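Stivgate Extends Service Program for Løken Rear Hubs

Company News, October

FUNSTEAD – Stivgate has extended the service program for its Løken rear hub to cover all wheels built with the 24-spoke version of the hub, including those sold as part of a complete bicycle. The program was previously limited to wheels purchased separately through the company's dealers. Owners of eligible wheels may have the freehub body inspected and, where needed, replaced without charge for parts or labor.

The extension follows a review of wheels returned to the Stivgate workshop in Funstead during the spring and summer. The workshop examined 581 rear hubs in that period. The review found that a share of the freehub bodies showed early wear at the inner bearing seat, which can cause the cassette to rock slightly from side to side when the rider stops pedaling. Riders most often notice the problem as a ticking sound, or as a chain that shifts well on the repair stand and poorly on the road.

"The hub shell, the axle and the spoke flanges are performing as designed," said Zane Kalniņš, head of product service at Stivgate. "The matter is confined to the freehub body. A wheel that has been inspected and fitted with the revised part can be returned to normal use, and the rider should see no difference in weight, gearing or chain line."

The revised freehub body has a deeper bearing seat and a wider contact seal on the drive side. It has been fitted to all new Løken hubs since the summer production run. The outside dimensions are the same as those of the earlier part, so existing cassettes, lockrings and spacers can be used again. Dealers are asked to clean and inspect the cassette before refitting it and to advise the customer if the sprockets are worn. Replacement of worn sprockets and chains is not part of the program.

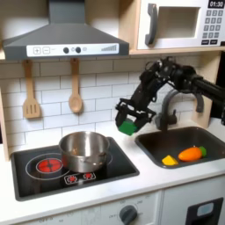 Does the bicycle have to be taken to the shop where it was bought?

Any authorized Stivgate dealer can carry out the inspection. Proof of purchase is helpful and is not required, provided that the serial number on the hub shell can be read.

The serial number is engraved on the hub shell between the spoke flanges. On wheels that have seen winter use the engraving may be filled with dirt, and it should be cleaned with a soft brush and mild soap. Solvents and wire brushes should not be used, as they can damage the finish. If the number remains unreadable after cleaning, the dealer can identify the hub by the shape of the axle end cap and submit the request by hand.

The Løken hub has been sold with two types of freehub body, one for splined cassettes in the older road and mountain pattern and one for cassettes with a smaller first sprocket. Both types are covered. Customers who wish to change from one type to the other during the service may do so by paying the difference in price, and the dealer will confirm in advance whether the existing derailleur and shifters will work with the new cassette. Stivgate does not recommend changing the freehub type on bicycles with a belt drive conversion.

Wheels from the Zevano line are included if they were built around the 24-spoke Løken hub. The Zevano rim itself is not affected. Because the freehub body can be removed without loosening the spokes, the wheel does not need to be rebuilt, and the tire may stay mounted during the work. Riders using tubeless tires are asked to make sure that the tire is holding air before bringing the wheel in, so that sealant does not leak in storage.

Dealers will follow a set procedure. The cassette is removed and the freehub body is checked for play with the axle supported in a vise fitted with soft jaws. If movement can be felt, the body is replaced. If no movement can be felt, the seal is lifted and the bearing seat is examined for polishing or scoring. A body with marks in the seat is replaced even if it feels tight. A body that passes the inspection is greased and refitted, and the dealer records the result under the serial number of the hub.

The springs and pawls from the old freehub body should not be moved to the new one. Each replacement part is shipped with its own springs and pawls already in place, together with a new seal and a small packet of the grease specified for the hub. General-purpose bearing grease is too thick for the pawls in cold weather and may keep them from engaging fully. Dealers who have used other grease in the past are asked to clean the ratchet ring thoroughly before assembly.
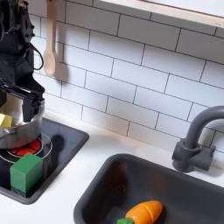 A robot arm grips the rim of a stainless steel pot.

Villads Fogh, who coordinates dealer support at the Funstead workshop, said that stock of the replacement parts has been built up ahead of the extension. "Dealers may order parts before a customer's wheel arrives," Fogh said. "We ask them to order for the wheels they expect to see and to avoid holding a large surplus, so that smaller shops are served at the same pace as larger ones."

Shops that do not have the correct tools may send the complete wheel to Funstead. The cassette, disc rotor and quick-release skewer or thru-axle should be removed before shipping, and the axle ends should be protected with the plastic caps supplied to dealers. Stivgate will pay for return shipping within its normal delivery area. Wheels sent directly by private customers, without a dealer reference, will be held until the owner has been contacted, and this may add to the waiting time.

Riders who have not noticed any symptoms may continue to use their wheels until the inspection can be arranged. Riders who can feel the cassette move by hand, or who have experienced slipping under load, should stop using the wheel and contact a dealer. Slipping can also be caused by a worn chain, a bent derailleur hanger or a loose cassette lockring, and dealers have been asked to check these items first. If the cause lies outside the hub, the shop may charge its usual rate for the repair after informing the customer.

Owners who carry out their own maintenance may order the replacement freehub body through a dealer and fit it at home. In that case the old part must be handed in, and the company asks that the work be done with a torque wrench. The tightening values are printed on the instruction sheet packed with each part. Damage caused by an overtightened end cap is not covered by the program. Owners who are unsure about the work are encouraged to leave it to a shop.

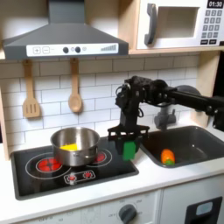 The replacement part carries a warranty of two years from the date of fitting. This applies even where the original warranty on the wheel has ended or the bicycle has changed hands. The warranty record follows the serial number of the hub, and a second owner does not need to register separately. Other parts of the wheel keep the warranty terms that applied when they were sold.

Customers who have already paid for a replacement freehub body on an eligible hub may apply for a refund. The application should be made through the shop that did the work and should include the invoice and the serial number. Refunds will cover the price of the part and a standard labor allowance. Where the invoice also lists unrelated work, such as truing the wheel or replacing brake pads, those items will be left out of the calculation. Applications that involve a shop that has since closed may be sent to the service department in Funstead.

Front hubs in the Løken range are not included, as they have no freehub body and use a different bearing arrangement. Rear hubs with a higher spoke count are also outside the program. These hubs use a larger freehub body with a separate inner sleeve, and the workshop found no unusual wear in the examples it examined. Dealers who believe they have found a similar fault in one of these hubs are asked to send a written report and to keep the part until they receive a reply.

Kalniņš said that the company will continue to examine returned parts through the winter. "The removed freehub bodies are useful to us in whatever condition they arrive," Kalniņš said. "We ask dealers to return them uncleaned, in the bag supplied, with the hub number written on the label. The condition of the old grease tells us a good deal about how the seal has worked."

An updated service manual for the Løken hub has been made available to authorized dealers. It contains new drawings of the freehub body, a revised lubrication chart and a section on telling bearing play apart from ordinary movement in the ratchet. A small amount of free movement in the direction of rotation is normal and should not be treated as a fault. The manual replaces all earlier printed versions, which should be discarded.

Requests under the extended program are being accepted from this month. Customers should contact their nearest authorized dealer to arrange an appointment and should have the serial number at hand. Dealers may send questions about eligibility, parts orders and returns to the dealer support desk at the Funstead workshop.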